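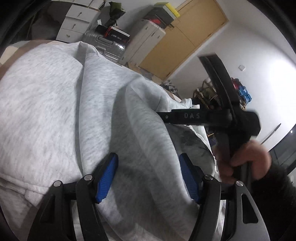 Reading time: 2 min

The left jaw had been closing late since December. I logged it at 86 grams of drag on the pull scale and wrote to Fomisside for the service sheet. The sheet gave a limit of 11.

I wiped the blue pads, backed off the pivots and put one drop of Lại oil on each. Then I cycled the grip 2,000 times over two evenings, by hand, at the kitchen counter. Drag came down to nine. I set the span against a folded towel, the thickest load on the sheet.

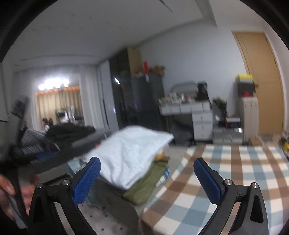
You oiled it before you zeroed it, came the reply from Pruscombe, so your nine means nothing. Strip it and start again.

I stripped it. Under the left bracket was a paper shim, folded twice, with a part number in pencil. It was my father's handwriting. He had left the Someo plant before this model was drawn.

I put the shim back, zeroed the jaws and ran the towel test again.

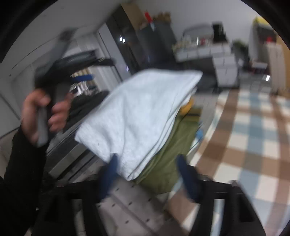
What does it read now, Pruscombe wanted to know. I wrote down zero, and left the shim off the parts list.

Get new stories by email. Unsubscribe at any time.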